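Floor Noise in Shared Student Housing
Project report, 2024-02-15

1. Background

Our group wanted to know why tenants in the Leltness building complain about noise from the floor above. The building has hard floors in nearly every room. The housing office had already collected complaints, but they were sorted by date and not by type of noise, so they were of limited use to us.

2. Method

We gave a one-page survey to 50 tenants and asked them to keep a noise diary for 11 days. They wrote down the time, the kind of sound and how much it bothered them. We also did a simple drop test with a golf ball and a rubber ball in two empty apartments, one with bare tile and one with a Vedach rug laid over it. A phone app gave us the sound level in the room below. The app was not calibrated, so we only compared readings with each other.
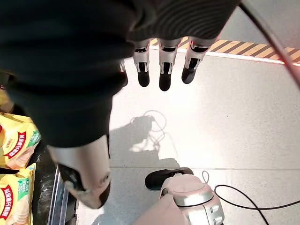
Figure 1. Robot hand over a tiled floor.

3. Results

Footsteps and dragged chairs were the most common entries in the diaries. Music came up less than we expected. Most of the strong complaints were about sounds after 10 p.m., even when the tenant described the sound as quiet.

In the drop test the rug made a clear difference with the golf ball. With the rubber ball the readings were close together, and we would need more drops to say anything about it.

4. Cost

Rugs for the top two floors would cost $4,000 at the prices we were quoted. Felt pads for chair legs are much cheaper - a pack covers one kitchen - and could be handed out at move-in.

5. Limits

The diaries were kept during exam season, when people are home more. Several were missing weekend entries. We would like to repeat the survey in July, when the building is half full.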